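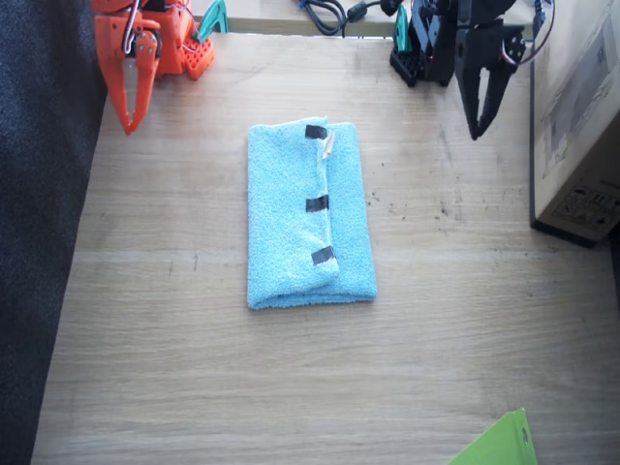
rindrunner

Our sixth form robotics club is teaching two small arms to fold a towel for the Clullance challenge, and we love it! We put three strips of black tape across the step where the top layer ends, so we can tell how square each fold is. By hand we get it neat every time. The arms manage the first fold, then grab both layers on the second. We've recorded 70 practice runs. Do we need more, or are we doing something wrong?

Posted February 2018

Vodgate_Tinkerer

Lovely project! I'd look at the gripper tips before recording anything else. Terry loops catch on a pointed finger, so come in almost flat to the table and pinch only 2 or 3 mm of cloth. Our club got to 200 runs before we changed the angle – should have done it at 9. Also, does the tape stay on while you train? It stiffens the fabric, and the arms may struggle once you peel it off.

drudutow

thinner towel

kettle_and_solder

Please don't give up on the fluffy one, it's much more fun! Try having one arm hold the lower layer down while the other lifts. Slow the lift right down too – ours went from hopeless to decent in an afternoon. Good luck at Clullance!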